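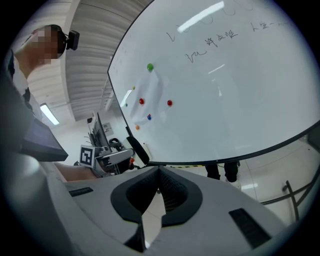 Whiteboard with marker writing, Kisside

Kisside Learning Rooms
Start-of-term walk-round, teaching rooms and hallways
Form 437, revised August

Welcome back, everyone, and thank you for taking a copy of this with you. I have left my own comments under each item, because I know how it feels to be handed a page of boxes and be left guessing what the person who wrote it had in mind. Take your time, bring a flashlight, and wear shoes you don't mind kneeling in.

1. Exit doors open fully from the inside, no key needed
OK, except the back door by the Landell room, which drags on the mat. Mat taken up for now. I'd love a thinner one.

2. Hallways clear to full width
Needs work. Chairs have crept back in beside the coat hooks — they do this every summer — and a box of Hamia catalogs was sitting right under the exit sign. Moved to the store room.

3. Exit signs and emergency lights
OK on the test button. The one over the stairs is a little slow to come on, so please look at it again in October.
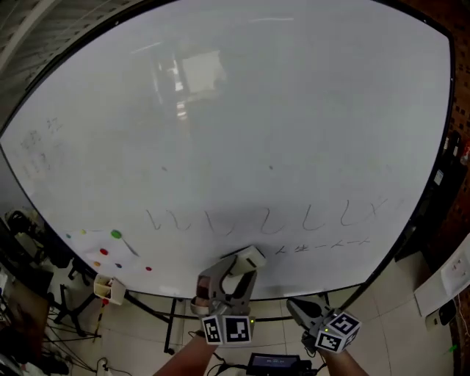 437 words in the full form, 3 min read

4. Fire extinguishers in place, pin and seal intact, needle in the green
OK. Lift each one off its hook if you can manage it. The tag is easy to miss when it has turned to the wall.

5. Cords and power strips
Two strips plugged into each other in the Pirihi room. Please don't. A portable heater never goes on a strip either, whatever the cold snap.

6. Shelves and wall fittings
Anything hung on a wall gets a gentle tug at each corner. Tall bookcases are strapped. The heavy atlases belong on the bottom shelf, dear as they are to us all.

7. Floors
Loose carpet edge near the sink, taped. Proper repair asked for, budget $300.
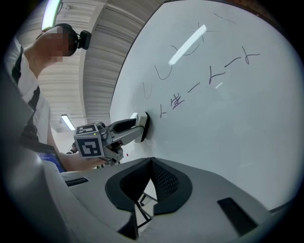
Do we have to redo the whole form if only one item fails?
Only the failed item needs a second look. Write the new result beside the old one, add your initials, and leave the first comment where it is.

8. Posted occupancy
The big hall is posted at 160 and the Landell room at 100. Both signs are readable from the door. If you are expecting a crowd, set the chairs out early and walk the aisles yourself.

9. First aid box
Restocked, though the burn gel runs out in January.

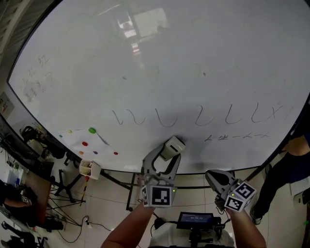 One evening tutor wrote to ask that item 2 be checked again at 6 p.m., when the coats and strollers come in, as the hallway looks very different by then. Quite right, and I have added a line for it. Please use the space on the back if yours fills up.

10. Meeting point sign in the parking lot
Faded. New one on order.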